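Mudança, caixas e o resto

abril de 2021

Escrevendo rápido porque o café tá no fogo. Pra quem perguntou: sim, saí de Cademville. Sim, com tudo. Aluguei um lugar em Mistville, menor, mais claro, 127 a menos por mês. Já valeu.

Primeira semana foi um caos. O caminhão chegou tarde, o sofá não passou na porta (passou depois, sem os pés). Duas caixas sumiram. Uma era de panela, paciência. A outra tinha meus cadernos de receita e essa eu ainda tô cobrando da transportadora, que responde quando quer. Paguei 700 pelo serviço, não foi de graça.

A cozinha é o que mais me anima. Pequena, mas com janela grande virada pro quintal. Quero voltar a fazer pão toda semana, coisa que larguei em julho e nunca mais retomei. Fermento novo já tá no pote, dia 12 dele, cheirando a iogurte azedo. Acho que é bom sinal?
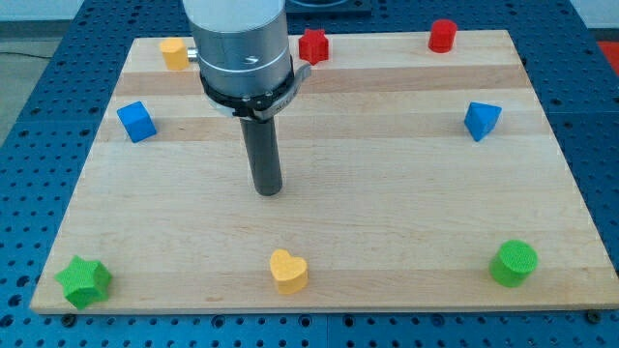
E o bairro, gente. Silêncio. Dá pra ouvir passarinho as seis da manhã, o que é lindo até você querer dormir. Tem uma padaria na esquina, a Stornari, que faz um sonho absurdo de bom. Fui três vezes ja. Não me julguem.

Falta: cortina do quarto, chuveiro que preste, achar um dentista, trocar endereço no banco. A internet só instalam semana que vem, então tô postando do celular e o corretor não ajuda em nada.

Quem tiver dica de feira por aqui, deixa nos comentarios. Respondo todo mundo quando a internet chegar. O café ferveu, fui.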